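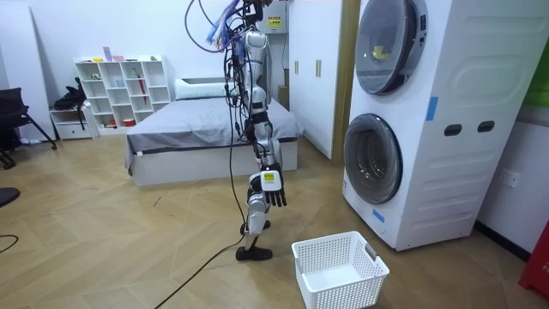

Hatsue Kamata wrote in to say that fingers are a waste of money for laundry, and that two flat pads and a decent squeeze will get you through any load of towels you like. She'd also like me to stop recommending the five-finger hand to people who only want to empty a washer.

Fair enough, Hatsue! I've changed my mind on part of it since the last page, so this is the redo, with the tips moved around to match.

Hand or gripper?

I've been going back and forth between the Tornov hand and the Festeck gripper (the Tornov cost me $368 and the Festeck $329, so price isn't going to settle it for you). The hand is lovely with a single sock on a flat surface. It's lovely with a shirt collar too. Put it inside a drum, though, and the fingers catch in whatever is in there, and then you're standing around waiting for it to let go of a pillowcase. The gripper goes in closed, opens, grabs a wad and comes out. Ugly, quick, and I've come around to it for unloading.

For folding I'd still keep the hand. I know, Hatsue.

Tips for unloading with a gripper

Open the door all the way before you start. A half-open door drifts, and the forearm will find it.

Go in closed and low, along the bottom of the drum. Going in high means dragging your load down over the rubber seal on the way out.

Take small bites. My first program grabbed as deep as it could and came out with one sheet wrapped around everything else like a burrito. Now I stop at 16 inches past the seal and go back as many times as it needs.

Sheets and duvet covers are their own problem. Pull them halfway, let go, take a new hold closer to the drum, pull again. Same as you'd do it yourself, if you've ever had a wet king-size sheet land on your feet.

Set your squeeze with a towel and then check it on something thin. I run the Festeck at 70 percent for towels and a lot less for T-shirts. If you leave it at towel strength, you get little pinch marks in the cotton that don't iron out easily.

Tie your wires back before every session, even a short one. Leave enough slack at the wrist for the full reach plus a turn, and run the long cable out behind the feet, away from the machine. I've stepped on mine more often than the robot has, so that tip is for both of you. 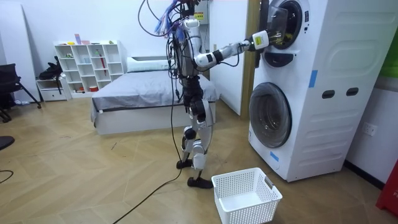 Gripper going into the upper drum, door open, basket on the floor below.

Where to put the basket

I tried it to the side, I tried it up on a stool (don't), and I keep coming back to the floor in front of the machine. The arm can back straight out and let go, and a dropped sock has a fair chance of landing in the right place anyway. Turn the long side toward the drum if you've got the room for it. A Meijer basket or any cheap plastic one is fine, but get one with holes in the sides, because they give your camera something to lock on to. A smooth white basket on a pale floor was miserable for me.

Mark your spots with tape, too. I like blue painter's tape since it peels off clean, and a strip on the washer casing makes a good reference when you're lining things up again after lunch.

Controllers

I've only used two, so take this as one person's opinion. The Flolter has big friendly buttons and lets you nudge the wrist in tiny steps, and I could hand it to my mother. The one that came with the Tornov does far more, but the menus are a maze and it forgets your squeeze setting every time you swap the hand for something else. Write the number on a bit of tape and stick it on the back. If you're just starting out, I'd go for the Flolter and put up with its slow startup.

Cameras

Put one camera off to the side, fixed, where it can see the door, the arm and the basket together. I wasted most of July on a wrist camera alone, and inside a drum all it shows you is dark metal and laundry. Keep the wrist one if you have it, but do your lining up from the side view. And close the curtains when the sun is low! The glass in those round doors throws glare right back at the lens.

Odds and ends

Turn the washer off at the panel before anything reaches in. Zip zippers, close bra hooks, and turn hoodies inside out so the cords are tucked away. Wipe the gripper pads with a damp cloth when they start to slip, and give them time to dry or you'll think you've broken something.

Delicates I still do by hand. Somebody asked about wool sweaters, and I haven't had the nerve to try one yet, but if you have, write and tell me which gripper you used and how hard you squeezed.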